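4.2 Sorting on the bed

We had expected, when we drew up the visit plan for the Prirnau households, that people would sort their snacks in the kitchen, where most of them are eventually kept. Very few did. Again and again the bags were carried past the kitchen and emptied onto a bed, and it took us some time to appreciate how sensible this is. A bed is wide and soft, it is at a comfortable height if you sit on the edge of it, and nothing rolls off. One mother of three told us that the kitchen counter was for food and the bed was for deciding, and we have borrowed her word for this stage ever since.

Deciding, as we use it here, covers everything between the emptying of the bag and the moment the last packet is put away. It can be over in 10 minutes or it can fill a pleasant evening, with a good deal of tasting along the way. The pile itself tends to be a mixture of large and small, gifts and purchases, things meant for breakfast and things meant for a child's pocket. Figure 3 is typical in this respect: a bag of black sesame paste is held up among little chocolate wrappers, red packets and a pale pink one with the strawberry bear Lotso on it.

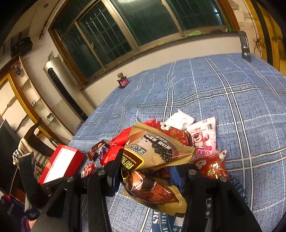
Sesame paste deserves a few words of its own, for it gave our coding scheme more trouble than any other item. In our first round, carried out in April, we filed it under breakfast, together with oats and instant cereals, and were gently corrected by nearly everyone we showed the list to. Some households stir it into hot water late at night, some keep it for a grandparent, and a few treat it as a present that is too good to open. We ended up giving it a code for each use, and the same was later done for nuts and for plain crackers. Of the 1054 items in the final inventory, 289 carry more than one code.

Color plays a larger part than we had guessed. Red packets were often drawn together first, whatever was in them, and set aside for visitors or for the new year — a habit that Rätsep (personal communication) also noticed in his Noketon interviews, although there the sorting was done at a table. Children sorted by character and by nothing else, and were quite firm about it. Adults who began by sorting according to kind, with the sweet things on one side and the savory on the other, would often give this up halfway and start again by person, so that each member of the family had a small heap somewhere on the blanket.

It is these heaps that we would like to dwell on, as they are gone so quickly and leave no trace in a cupboard survey of the kind described in Section 2. By the time the packets reach a shelf they look like one common supply. On the bed they still belonged to somebody, and several people could tell us weeks later whose heap a certain packet had come from.

Figure 3. Mixed snacks on a bed, with a bag of black sesame paste among the packets.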